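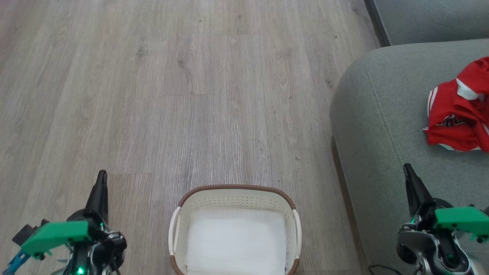

Seit drei Wochen kämpfe ich mit der Bodenerkennung, und ich muss das jetzt mal aufschreiben, sonst platze ich. Das Problem sind die Fugen! Mein Planer bekommt vom Segmentierer eine Karte, in der steht, wo freie Fläche ist und wo was im Weg steht, und dieser Segmentierer hat sich in den Kopf gesetzt, dass eine Querfuge im Dielenboden eine Kante ist. Also eine Stufe, ein Absatz, irgendwas, wo man besser nicht drüberfährt. Bei dem hellen, graubraunen Boden mit den langen Brettern gibt es links unten so eine Fuge und weiter oben noch eine, und genau an diesen zwei Stellen hatte ich in der Karte jedes Mal einen schönen roten Strich. Das Sofa dagegen: sauber erkannt, der Wäschekorb auch, sogar mit Griffen. Nur der Boden, das Langweiligste überhaupt, macht Ärger.

Angefangen hat alles mit dem Update auf die neue Version von Pliltum (so heißt mein kleines Wahrnehmungspaket, fragt nicht, der Name war frei). Vorher lief die Freiflächenerkennung nur über die Tiefe, und das war zwar grob, aber gutmütig. Dann hat Birsen Ertürk mich überredet, das Farbbild mit reinzunehmen, weil die Tiefe bei dunklen Spalten unter Möbeln nur Rauschen liefert. Damit hat sie ja auch recht. Ich habe also die beiden Masken verrechnet, mich einen Abend lang gefreut und am nächsten Morgen die roten Striche gesehen.

Erster Versuch: Schwellwert hoch. Klassiker. Die Fugen waren weg, das herumliegende Kabel leider auch, und ein dünnes schwarzes Kabel am Boden ist nun wirklich etwas, das der Planer kennen sollte. Schwellwert wieder runter, Kabel da, Fugen da. Ich habe das bestimmt einen halben Tag hin- und hergeschoben, bis ich eingesehen habe, dass ein einziger Zahlenwert mir das nicht lösen wird.

Zweiter Versuch, und der war schon besser: Ich nehme die Linien, die der Segmentierer für Kanten hält, und schaue in der Tiefe nach, ob es links und rechts davon einen Höhenunterschied gibt. Gibt es keinen, fliegt die Linie raus. Klingt banal, hat aber einen Haken, denn ein dünnes Kabel hat bei meiner Tiefenauflösung auch keinen Höhenunterschied. Ferhat Demirtaş hat dann im Chat geschrieben, ich soll doch die Richtung mitnehmen. Dielen sind gerade und laufen parallel, Fugen stehen brav rechtwinklig dazu, und ein Kabel liegt, wie es will. Mensch, ja! Also schätze ich jetzt einmal pro Bild die Hauptrichtung der Bretter, rechne sie in die Bodenebene um (wichtig, sonst laufen die Linien perspektivisch zusammen und alles ist Murks) und werfe nur die Linien weg, die flach sind UND ins Raster passen.

Getestet habe ich das mit 510 Bildern aus meinen Aufzeichnungen. Vorher hatte ich in 178 davon mindestens eine falsche Kante, nachher noch in 20. Bei den meisten davon war die Richtung falsch geschätzt, weil vom Boden fast nichts zu sehen war. Da muss ich noch ran, wahrscheinlich nehme ich dann einfach die Richtung aus dem Bild davor.

Was mich noch nervt, ist die Laufzeit. Die Linienerkennung läuft bei mir auf der CPU und der Planer wartet brav darauf, obwohl er das gar nicht müsste. Ich würde das gern entkoppeln, sodass er mit der letzten gültigen Karte weiterrechnet und die neue übernimmt, sobald sie fertig ist. Vor den Zeitstempeln graut mir allerdings ein bisschen. Wer schon mal eine Karte von vorhin mit einer Pose von jetzt kombiniert hat, weiß, wovon ich rede... bei mir stand das Sofa danach zweimal im Raum, leicht versetzt.

Ach ja, und die eigenen Arme! Die maskiere ich inzwischen über das Modell raus, also Gelenkwinkel rein, Umriss raus, ein paar Pixel Rand dazu. Früher hatte ich dafür eine feste Maske von Hand gemalt, und die stimmte genau so lange, bis sich ein Arm bewegt hat. Beim Rand bin ich noch unsicher. Ist er zu schmal, bleiben Kabelreste als Hindernis stehen, und ist er zu breit, verschwindet das halbe Polster gleich mit.

Den Code räume ich noch auf, dann kommt er ins Repo. Falls jemand von euch Fliesen hat und mir ein paar Bilder schicken mag: sehr gern! Bei Fliesen müsste das mit dem Raster ja erst recht klappen, nur Fischgrätparkett macht mir Angst. Lleucu hat welches und hat schon angedroht, Aufnahmen zu machen.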